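Gripper comparison, two-arm cell: simulation gallery

Hatico and Wornen both list a two-finger gripper for light assembly work. Before ordering either one we ran them in simulation on the Kunatmont cell layout, which puts two arms at one shared table. The renders on this page come from those runs. Arm model, controller gains and part set were held constant. Only the gripper model and the camera mount offset were changed between series.

Each gripper was given 1219 pick attempts, spread over 12 part poses. Contact friction was left at the simulator default. Grasps were planned with the Escobar planner, version 2, with retries turned off.

Table-level view

Black gripper with short fingers, pointing down over the part cluster. The boxy housing above the fingers takes up clearance when the approach is tilted, so all approaches in this series were limited to vertical. The dark blocks packed along the back of the tray are the hard case for finger width.

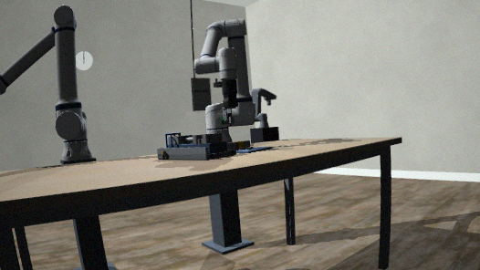
High view

This angle was used to check reach and shadowing. The link of the right arm arches over the table, and its shadow falls across the area with the fixture and the plate. Shadowing matters for the overhead camera: in the Wornen series, 419 attempts were logged with a low-confidence pose estimate, most of them on the smallest parts. The Hatico series has not been sorted by confidence yet.
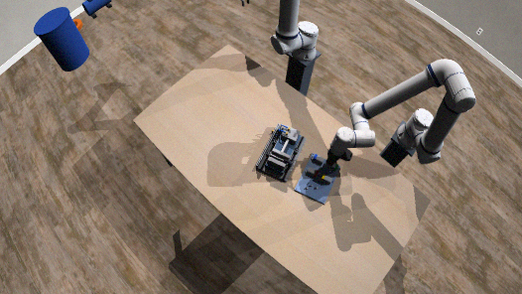

Right arm with gripper over the small-parts plate; assembly fixture at center of table.

Notes on the series

Finger stroke was set to the narrower of the two published limits so that both models opened the same distance. This penalizes the wider gripper on the larger blocks. A second series with full stroke is queued.

Cable drag is not modeled. Neither is finger pad wear.

Wrist camera offset was re-calibrated after every gripper change. Skipping that step in an early test moved the grasp point far enough to miss the small parts, and those runs were discarded.

Controller logs and part meshes are on the Kunatmont project page under "Grippers."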